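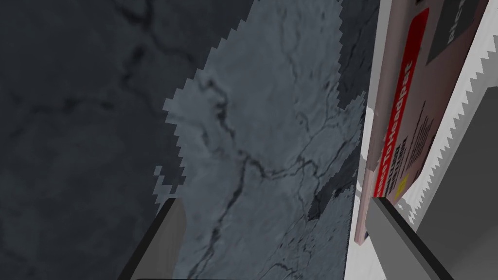

*Gray marble with dark veins, computer rendered.*

**How does a small country actually switch recognition?**

So I've been following the Plultow business for a class I'm taking, and I'm stuck on something basic. When a government announces it's setting up relations with a new partner and dropping an old one, what happens to the old embassy? Does the staff get thrown out that night? And who gets the building? My textbook spends 5 pages on the signing ceremony and zero on any of this. Thanks!

– Lollitz

**Fergus Niven**

I worked a desk job at a consulate years ago (nothing glamorous, mostly visas), so I can help with part of it. The staff normally get a set period to pack up, often a few weeks. They keep their protections during that time, and the host has to respect the building and the files even after relations end. You can look this up in the 1961 Vienna Convention on Diplomatic Relations, Article 45. The old side can also ask a third country to look after its property and its citizens, as long as the host accepts that country.

Who owns the building is a separate question. If it was rented, the lease just ends. If it was bought, it can turn into a long argument, mainly when both sides claim to be the same state. Some of those end up in court and drag on for years.

Also check whether a trade office stays open. We had one down the hall from us that did passports, stamps, everything – it just didn't have a flag outside.

**Innes**

They get kicked out, pretty sure. My uncle said so.

**Biltora**

Fergus has it. I'd add that student scholarships are the messy bit, so look at those if you need a paper topic. Kids halfway through a degree can be left waiting to hear who's paying. I wrote 1,776 words on it in September and could have gone on for twice that!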